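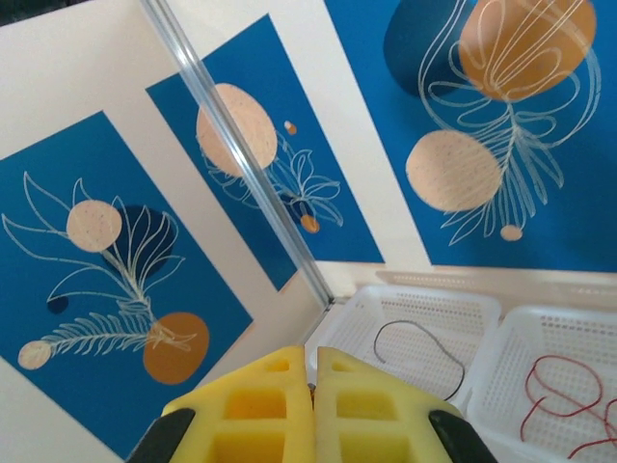 Looking After Formal Clothes at Home

Formal clothes get worn twice a year and ruined in between. The suit goes into the closet after a November wedding with a mint in the pocket and a spot of gravy on the cuff, and the spring after that somebody opens the door and meets a moth. I have been answering letters on this subject for 19 years and the gravy has not changed much.

What follows are the tips people ask for most, updated 22/02/2022 because the old page still told you to use mothballs on everything, and your grandchildren do not want to hug that.

Before it goes in the closet

Empty the pockets. All of them, including the little one inside the big one. Pens leak, lip balm melts, and a forgotten place card will stay with you for years.

Brush the jacket from the shoulders down with a natural bristle brush. Lint rollers are fine in an emergency, but use one every time and you leave a faint stickiness that collects more lint, an excellent arrangement for the people who sell lint rollers.

Hang it somewhere airy overnight before you close it up. A bathroom is airy only if nobody showers. Use a wide wooden hanger for the jacket and leave the wire ones to unblock drains.

Dry cleaning

Most people clean a suit too often and a vest never. If the jacket isn't stained and doesn't smell, brush it, air it and put it away. When you do send it out, send the pants along too. Cleaned alone, the jacket may come back a shade different, and then you own a very expensive mistake that looks fine in the dark.

Take the plastic bag off as soon as you get home. It was meant for the trip. Left on, it holds moisture against the cloth, and any yellowing will turn up on the lapel, where you can enjoy it. A cotton garment bag is better, and an old pillowcase with a hole snipped in the closed end for the hook is just as good and already paid for.

Point out stains to the cleaner. Say what they are, if you know. "Something from the buffet" is a start.

Stains you catch at the party

Blot, don't rub. Everyone knows this and everyone rubs.

Red wine on cotton: blot with a dry napkin, then dab with club soda or plain cold water. Plain water works about as well and doesn't have to be ordered.

Grease on wool: press a paper napkin on it, then leave it alone until you get home. Cornstarch overnight, brush off in the morning. If a shadow is left, repeat once, then take it to a professional.

Candle wax: let it harden. Put the thing in the freezer if it fits and if you can explain it to the household. Crack off what you can, then lay brown paper on top and underneath and use a warm iron, moving to clean paper as the wax soaks in. Keep the iron low on anything synthetic, or the wax will be the least of it.

Lipstick on a collar: a drop of dish soap, worked in from the back of the cloth with a fingertip, then rinsed. I don't ask.

Satin and silk

Water leaves rings on silk, which means the glass of water you were handed to fix the stain is often the second stain. Test anything wet on an inside seam first. If you have no inside seam to spare, stop there and find a cleaner.

Polyester satin is a tougher animal and will often take a cool hand wash with a capful of mild detergent. Read the label before you believe me. Don't wring it. Roll it in a towel, press gently, and lay it flat to dry away from the radiator.

Press satin from the wrong side, on low, with a thin cotton cloth between it and the iron. No steam close up, as the iron will choose that moment to spit.

For snags, don't cut the thread. Ease it through to the back with a fine needle and smooth the cloth around it with your thumb. This takes patience and good light, so not in the taxi.

White shirts

Collars go yellow from sweat and from product. Rub a little dish soap into the collar band before each wash and leave it for half an hour. For the underarms, make a paste of baking soda and water and give it a bit longer. Skip the chlorine bleach on shirts with any stretch in them – it can turn them the color of old piano keys.

Wash before storing, even if the shirt looks clean. It isn't. The marks that show up six months later were there all along, waiting for company. Don't starch a shirt you are putting away, either. Starch creases hold, and silverfish regard it as catering.

Shoes

Patent leather wants a soft damp cloth and then a dry one. A tiny dab of petroleum jelly brings the shine up, and a large dab brings up everything on the dance floor. Keep pairs from touching in storage, as dark patent can leave color on light patent and neither will admit it. Stuff the toes with plain tissue. Newspaper is fine for black shoes and a gamble for everything else.

Moths

Clean wool is the best defense, along with a closet that gets vacuumed right into the corners. Cedar blocks help a little while they smell strong, so sand them lightly when they stop. Lavender bags are pleasant, and the moths seem to think so too.

If you find holes, take everything out. Bag the woolens and freeze them for 3 days at the very least, longer if your freezer is the kind that only freezes peas on one side. Let them come back to room temperature in the bag before you open it. Then vacuum again, and empty the vacuum outdoors.

The night before

Try the whole outfit on, with the shoes. Sit down in it. Raise both arms as if someone has asked you to catch something. If a button is going to leave, you want it to leave in your own bedroom.

Sew a spare shirt button inside the jacket lining. Put 2 safety pins under the lapel where they don't show. Hang everything on one hanger, socks included, in a bag over the top, and then keep the cat out of the room.

Coming next: getting cat hair off velvet.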